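## Part 3: Setting up your classroom quiet-time kit

Welcome back, and well done for getting through the unpacking! This part of the Plirkix guide covers the corner itself — where it goes, how to lay out the mat and cushions, and how to get a whole group of little ones settled without too much fuss. Have a cup of tea nearby, as it isn't hard but it does go better when you're not rushing.

1. Choose a spot away from the door and out of the direct afternoon sun. The mat needs a clear space at least 2 metres across.
2. Unroll the mat with the grey side down and leave it overnight if the corners are still curling. (Ours at the Barnholm centre took a good long evening to behave itself.)
3. Clip the canopy to the wall hook and give it a gentle tug. It is rated for up to 800 grams of hanging decorations, so a few paper stars are fine.
4. Put the cushions around the outside with the zips facing the wall.

**Caution:** Never hang the canopy from a light fitting or a curtain rod.

Once the corner is up, you'll want a way of showing the children how long a turn lasts. Sand timers are lovely for this, as even the littlest ones can follow the sand, and most families in our Wustulville playgroup ended up picking their favourite colour.
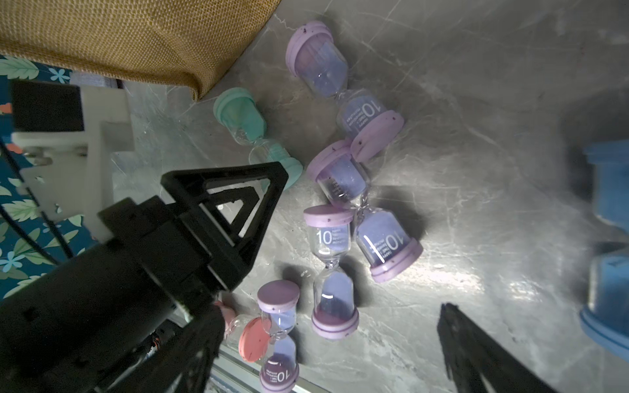

*Sand timers in pastel colours, several of them marked "10".*

5. Let each child choose a timer, then turn it over together and say the name of the activity out loud.
6. When the sand has run through, give a soft warning and help the child pack up. Try to keep to the same words every time — it really does make a difference after a week or two.
7. Store timers on a high shelf when an adult isn't in the room.

**Note:** Cushion covers can be washed on a cool, gentle cycle. Please don't tumble dry them, however tempting it is on a rainy day. Replacement covers are sold through Morais and come in packs of 3.

Part 4 covers the story cards and the listening games.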